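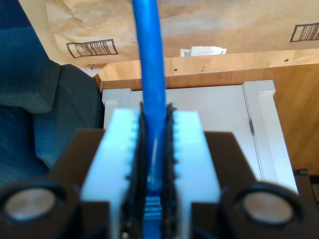 Figure 7. Blue cable, connector end down.

Connecting the Network Cable

This section covers the wired connection between the Drundine desk hub and your router or wall jack. If you plan to use the hub on wireless only, skip to Wireless Setup.

What you need

The patch cable from the accessory bag
A free network port on the router, or a live wall jack
Two hook-and-loop ties
The cable label sheet

The standard cable is 36 inches long. If the hub will sit farther from the router than that, order the long cable (Kiani part 282) or use any ordinary network cable you already own. Do not join two short cables with a coupler.

Before you start

Place the hub where it is going to stay. Moving it later with the cable attached puts a strain on the port. Leave enough space behind it for the cable to bend in a wide curve.

Unpack the cable over a table. The ties are small and tend to stay at the bottom of the bag. Keep the bag and its barcodes until setup is finished, as you may be asked for the numbers if you call for a replacement part.

To connect the cable

1. Turn off the hub at the rear switch. The router can stay on.

2. Uncoil the cable by hand and let it hang for a minute. Work out any twists from the middle toward the ends.

3. Check both plugs. The latch is the thin plastic tab on one side. It should spring back when you press it and let go. Do not use a cable with a cracked or missing latch.

4. Hold the cable close to the plug, line up the latch with the notch in the port marked LAN on the hub, and push until it clicks.

5. Pull back lightly on the plug. If it slides out, it was not fully seated. Push it in again.

6. Run the cable to the router along the wall or the back edge of the desk. Fasten it with the ties, one near each end. Leave some slack at the hub - a tight cable will work loose over time.

7. Plug the other end into any numbered port on the router. Do not use the port marked WAN or Internet.

8. Turn on the hub and wait up to 3 minutes. The network light blinks amber, then turns solid green.

CAUTION: Do not unplug the cable by pulling on the cord. Press the latch all the way down and draw the plug straight out.

CAUTION: Do not staple the cable, run it under a chair mat, or close it in a door or drawer. Damage inside the jacket may not show on the outside.

Note: Either end of the cable can go into the hub. Both plugs are the same.

Labeling

Write the room name on two labels and wrap one around each end, a few inches back from the plug. Do not cover the latch. In offices with more than one hub, use the port number from the router as well, for example "Front desk - 4".

If the light does not turn green

Light is off: Check that the rear switch is on, then reseat the plug at the hub.

Light keeps blinking amber: Move the cable to a different router port. If nothing changes, try another cable.

Light is green but there is no connection: Restart the router and wait for it to come back up before restarting the hub.

Light goes on and off when the desk is bumped: The plug is loose or the latch is worn. Replace the cable.

Go on to Naming Your Hub.

Section revised November. Text: Rosine Hamel. Technical check: Kam-wah Shih.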